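Will it do the ironing?

Posted 8/17/23

Every July I pair the socks, fold the winter things and swear that by next year a machine will be doing it. I have been swearing this for 18 years. We have sent robots to Mars, and I still own a chair whose only job is to hold clean laundry.

So when the Grivance workshop in Stornport said they were teaching two arms to deal with T-shirts, I was on the bus before I'd found my other shoe.

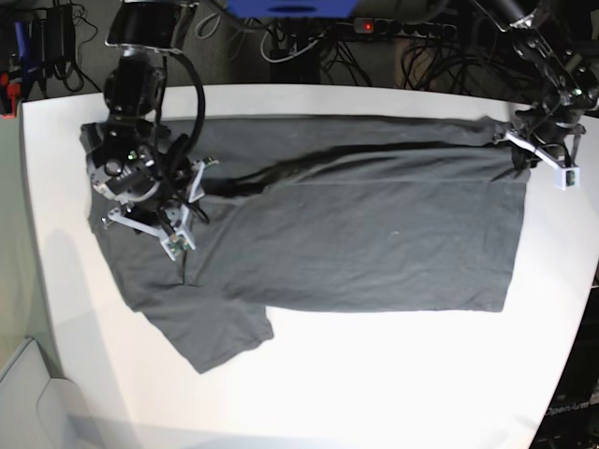 Two arms, one grey T-shirt, and a nicer table than mine.

I fold a T-shirt badly in 4 seconds. I'd never thought of it as clever. But cloth is a horrible thing to hand to a machine – a mug stays mug-shaped when you pick it up, and a shirt turns into something else every time you touch it.
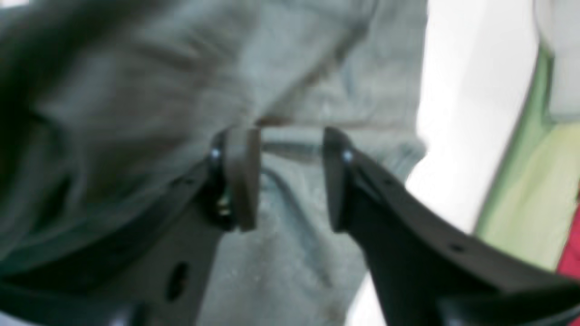 My own method is to grab it by whatever comes first and shake. I asked whether the arms could be taught to shake, and got the sort of smile you give a child who wants to know where the sun sleeps.

Then there's finding the edge. I do it by feel, usually with half an eye on the telly. Take away the feel and you're left peering at a heap and guessing which bit is hem.
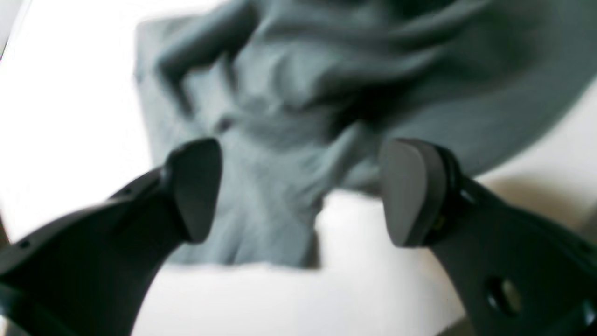 So, can I sack the chair?

Not yet. I'd trust a robot with a flat shirt on a clear table before I'd trust it with my airing cupboard, which has a fitted sheet in it that has beaten better people than me. And that's before we get to who fetches the stuff off the line.

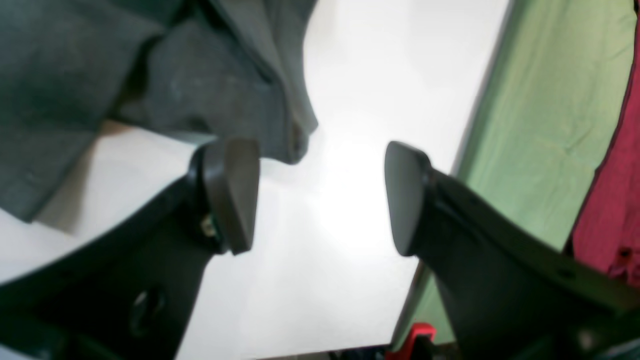 Grey cloth and an open grip. I know the feeling.

I'd still pay 500 quid for one that only did socks. Kongkaew, if you're reading, there's a gap in the market and it's shaped like my bedroom floor.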